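Rudska (robot)

Rudska is a two-armed tabletop robot built by members of the Femitz shared workshop. Construction was led by Flurina Baumgartner, a former sewing machine repairer, and began in June as what the workshop's notice board called "a short summer job." The robot is known locally for its handling of small household objects, and for the length of time it takes over them.

Name

The machine was first called Rondska, after the street the workshop stands on. A misprinted label changed this to Rudska, and as the label maker had run out of tape the new spelling was adopted.

Construction

Rudska has two metal arms ending in black jointed hands. The arms were bought used from Jaramillo, a surplus dealer, in a single lot that also contained 36 unmatched power supplies – two of which worked. Baumgartner rebuilt the wrist joints by hand and rewrote the control software twice, the second time on purpose.

According to the build log, the project has used 462 screws. The log does not say how many of these are still in the robot.
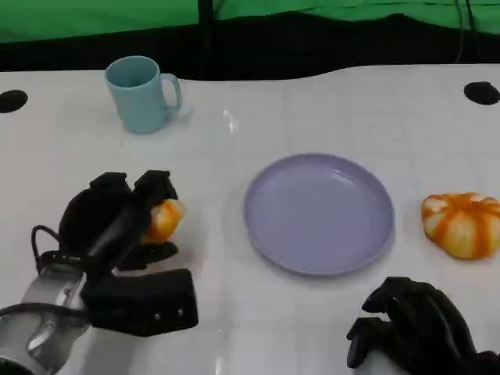 Control is by teleoperation. A person wearing a pair of sensor gloves moves, and the robot follows after a short delay. Early operators tended to compensate for the delay by moving faster, which the log records under "Breakages." Operators are now asked to complete 51 practice lifts with a sponge before being allowed near crockery.

The recorded sessions are used to train a program that is meant to do the same tasks unaided. By the end of the first winter the archive held 1555 sessions, a good number of them consisting of an operator talking to someone off to the side about lunch.

Reception

Opinion within the workshop is divided. The woodworking members have objected to the loss of a good bench, while the electronics members regard the bench as the least interesting part of the matter. A proposal to have Rudska wash the mugs was put to a vote and passed, though the hands are not waterproof and the mugs are still washed by Baumgartner.

See also

Femitz workshop
Remote manipulation
Sewing machine repair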